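読了時間:約6分

当サイトではCookieを使用しています。閲覧を続けることで使用に同意したものとみなします。

自作・工房 > ロボットアーム > 双腕の手首ケーブル、外回しのままでいいか

yubisaki_m
共同工房(Skotville)の隅で双腕を組んでいます。アームはZamardの中古を2本、グリッパは平行二指の黒いやつです。机に茶色のマットを敷いて、食器とトースターを並べて片付け動作をさせています。
困っているのはグリッパへ行くケーブルです。手首の外側を回しているのですが、手首をひねると輪が大きく垂れて、持ったものや皿の上にかかります。短くすると今度はひねり切ったところで突っ張ります。
今の余長は400mmです。みなさんどうしていますか。

nejiyama
余長400は長い。うちは200で足りてる。まずそこから詰めたら。

yubisaki_m
200は一度試しました。片側いっぱいまで回すとコネクタが引っ張られて、通信が落ちました。手首の可動範囲を制限すれば使えますが、マグをツリーに掛ける動きで端まで使うので、できれば残したいです。

kumiki88
制限しないほうがいいに一票。あとから動作を足すたびに後悔する。
固定点を増やすのが先では。バンドは何か所で留めてますか。

yubisaki_m
前腕側と肘のあたりで、面ファスナーのバンドです。手首から先は留めていません。

nejiyama
面ファスナーは伸びるしずれる。結束バンドで締めたほうが確実。

kumiki88
結束バンドで締めるのは反対です。被覆に食い込んで、曲げるたびに同じところが折れる。前に一本だめにしました。面ファスナーで軽く留めて、少し滑るくらいがちょうどいい。

nejiyama
それは締めすぎ。指で回せるくらいにすれば折れない。うちは一年以上そのまま。

taiyaki_servo
横から失礼。どちらで留めるかより、留める向きじゃないですかね。
ケーブルが関節の回転軸から遠いところを通ると、ひねった分だけ長さが要ります。軸のすぐ脇を通せば必要な余長はかなり減ります。うちはJolbergのケーブルガイドを手首の根元に付けて、軸に沿わせてから外に出しています。3Dプリントでも同じものは作れます。

yubisaki_m
ガイド、見てみました。手首の丸いキャップにボタンがあるので、そこをふさがない形にする必要がありそうです。

taiyaki_servo
純正はボタンのところにかぶりますね。片側を切り欠いて刷り直したほうが早いです。材料はPETGでいいと思います。PLAはモーターの近くだと少しだれました。

hako_no_naka
中空軸に通す案は出てないの?

taiyaki_servo
Zamardの手首は中空じゃなかったはず。

hako_no_naka
了解。じゃあ外回ししかないか。
ところでグリッパ側の重さはどのくらい? ガイドとか足していくと先端が重くなるのが気になる。

yubisaki_m
今使っているリンゴが249gです。これは普通に持てています。ガイドは刷ってから量ります。

nejiyama
ガイド程度で気にするような差は出ない。それより垂れた輪がマグツリーの棒に引っかかるほうが怖い。木の棒が何本も出てるものの上でケーブルを振り回すのは、配置のほうを変えるべきだと思う。

kumiki88
配置を変えたら練習にならないでしょう。家の台所はもっと引っかかるものだらけですよ。

nejiyama
最初から難しくしても壊すだけ。ツリーを退けて、皿とリンゴだけで一週間回してから戻せばいい。

kumiki88
配線が決まってないうちに簡単な配置で通しても、戻したときにやり直しになるだけだと思いますけど。まあ好みですね。

yubisaki_m
ツリーはこのまま残します。倒れて困るものは載せていないので、引っかかったら非常停止で止めます。停止ボタンは手の届くところに置いています。

hako_no_naka
机のたわみは大丈夫? 2本立てると、片方が止まった反動でもう片方の先端が揺れることがある。

yubisaki_m
揺れます。速度を落とすと気にならなくなりました。天板の補強は8月の工房の棚卸しが終わってからやるつもりです。

taiyaki_servo
皿立ての皿は滑りませんか。うちは樹脂の皿で、指先が平らなままだとつるつる逃げました。Chukwuのシリコンシートを貼ったら落ち着きました。

yubisaki_m
指先は素のままです。リンゴは平気ですが、皿は向きによって逃げます。シートは試してみます。

yubisaki_m
右アームのケーブルの状態です。外回しで、余長400のままです。 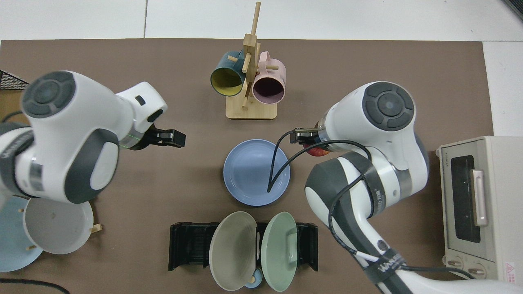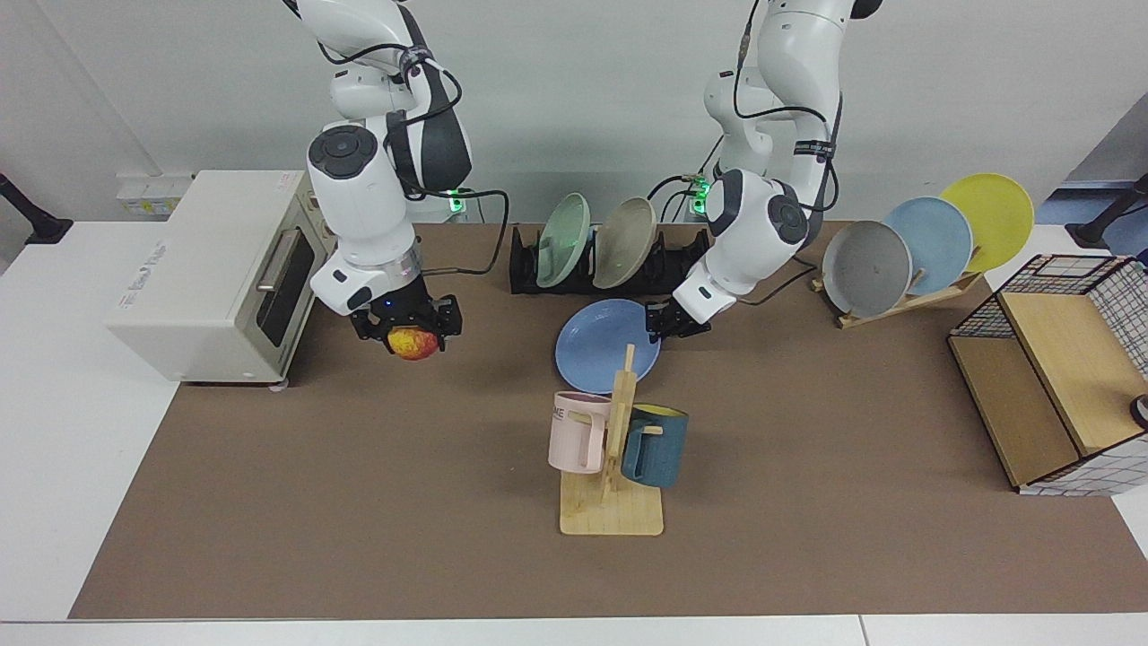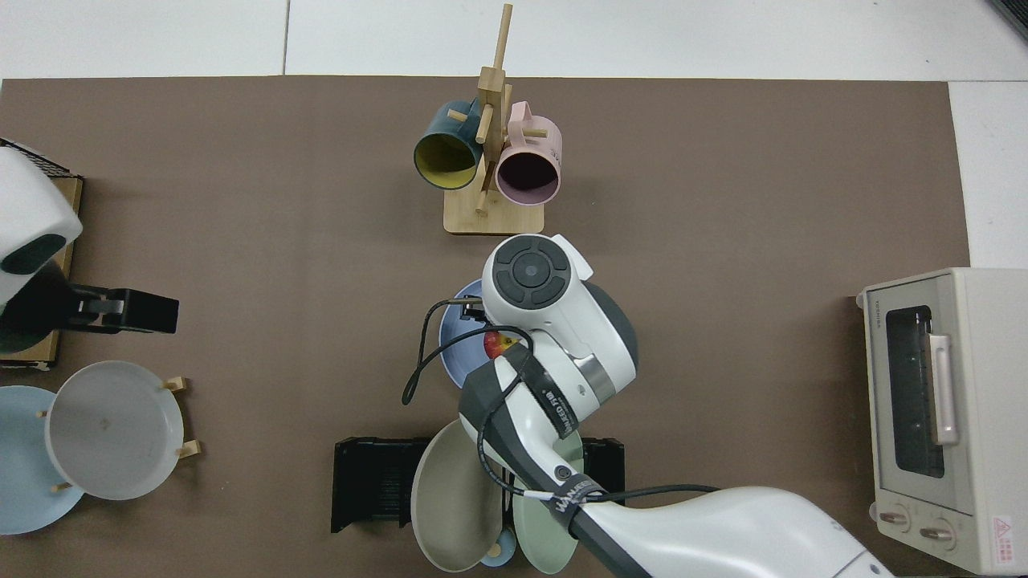 1枚目と2枚目は右アームでリンゴを保持、3枚目はリンゴが青い皿の上。

taiyaki_servo
ありがとうございます。1枚目がわかりやすいですね。手首の横から出て、皿の上まで下がっている。この出口を軸側に寄せれば輪はだいぶ小さくなるはずです。

nejiyama
3枚目はリンゴの上をケーブルが横切ってる。指を開いたあと腕を上げるときに引っかけそう。やっぱり長いよ。

kumiki88
長さは最後でいいと思います。ガイドを付けて、軸に沿わせて、それで余った分を前腕のバンドの下に送る。切るのはそのあと。

nejiyama
切れとは言ってない。送るのは賛成。

yubisaki_m
では出口にガイドを付けて、余りを前腕側に送る方向でやってみます。切り欠きの形は、ボタンの外周を測ってから描きます。水曜の夜にプリンタの枠が取れたので、右腕の分を先に刷ります。

hako_no_naka
左も同じ取り回しなら左右反転で出すの忘れないように。前にやらかした。

yubisaki_m
反転、メモしました。

taiyaki_servo
図面ができたら載せてもらえると助かります。純正の切り欠き位置でよければ、こちらのデータも出せます。

yubisaki_m
お願いします。キャップの径が違ったらこちらで直します。

新着スレッドをメールで受け取る:ニュースレター登録(いつでも解除できます)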